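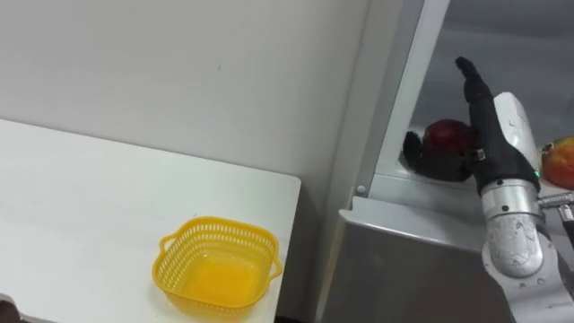

4.2 The basket on the way to the refrigerator

Figure 3. An empty basket on the table beside an open refrigerator. A red apple is among the fruit inside.

We had assumed, when we drew up the coding scheme, that putting fruit away was a single act. Fruit arrives, fruit is put in the refrigerator, the person sits down. The Ernville households cured us of this within a week. Between the shopping bag and the cold shelf there was nearly always a third place, which we came to call the halt, and in most kitchens the halt was occupied by a basket, a bowl, a colander or, in one kitchen that resisted all our categories, a bicycle helmet.

The halt is poorly served by the existing literature on domestic storage, which tends to treat containers as places where things are kept. Our participants did keep things in containers. They also used them to postpone deciding where to keep things, and this second use took up far more of their conversation. One participant described her basket as "where the apples wait." Asked what they were waiting for, she said, "Me."

Figure 3 shows the arrangement we coded as an emptied halt (code H2): the container stands within reach of the refrigerator, holds nothing, and has not been returned to wherever it lives. H2 was a late addition. The pilot scheme had codes for a full container and for an absent one, and the coders, being conscientious, spent a good part of April writing "other" next to pictures of empty baskets. We eventually took the hint.

An emptied halt can be read in two directions. The fruit may have gone out of the basket and into the refrigerator, or the basket may have been set down ready for fruit that is about to come out. A still photograph is no help in choosing between them, and we did not ask the coders to choose. Interviews were better, though only slightly. Participants shown photographs of their own kitchens were often unable to say which direction was involved, and several were confident in both. We retain the single code and note the ambiguity where it matters.

Baskets of the open-sided kind deserve a paragraph of their own, if only because they took up so much of the discussion at project meetings. Like the yellow one in Figure 3, many of the baskets we recorded had a perforated pattern around the sides and a pair of small handles. Participants gave the openings as a reason for buying the thing ("so the air gets in") and then, with great regularity, put the fruit in the refrigerator regardless. The handles were praised in interviews and ignored in practice. People picked the basket up by the rim, or hugged it, or left it exactly where it was and carried the fruit across in their hands, one or two pieces at a time, with the basket looking on.

Hand-carrying surprised us more than it should have. We had predicted that the container would travel: that it would be brought to the open door, unloaded at the shelf and taken away again. The prediction held in the Maeng kitchens, where the refrigerator typically stands across the room from the table and nobody wants to make the walk twice. In the Ernville kitchens the table and refrigerator are often close neighbors, and the basket stayed put. The walk is short enough to feel like no walk at all, so it gets made over and over. One participant made it 6 times for six plums and told us afterward that she liked to be efficient.

Whole baskets were occasionally placed inside the refrigerator, fruit and all. We coded this as transfer by container (H5) and expected it to be common. It was rare, and the obstacle was generally the shelf. A square basket with handles on two sides wants more width than it seems to when it is standing on a table, and several participants reported trying it, once, and finding that the door would no longer close. The Nirneck diary entries contain an especially full account of such an attempt, running to 2 pages, with a sketch.

The fruit, once inside, was seldom arranged. Participants who spoke warmly of drawers and designated zones put apples down directly on the nearest flat shelf with space on it. We asked about this and were told that it was temporary. Our follow-up visits suggest that temporary is a long-lived state in a refrigerator, and we have adopted the term "resting placement" to avoid taking sides.

The empty basket is left with the least settled status of anything in the kitchen. It is too clean to wash and too recently useful to put away, and it occupies the table with some authority. Stimell's notion of the "residual object," developed for garages, fits the case reasonably well, although a garage can be closed and a kitchen table is needed by supper. Asked what would happen to the basket next, most participants said that somebody would move it. Further questions about the identity of this person were not productive, and we dropped the item from the second interview guide.

4.3 Things that stay on the table

The remaining containers in the sample had no connection with the refrigerator at all, or none that their owners would admit to. We begin with the bowls.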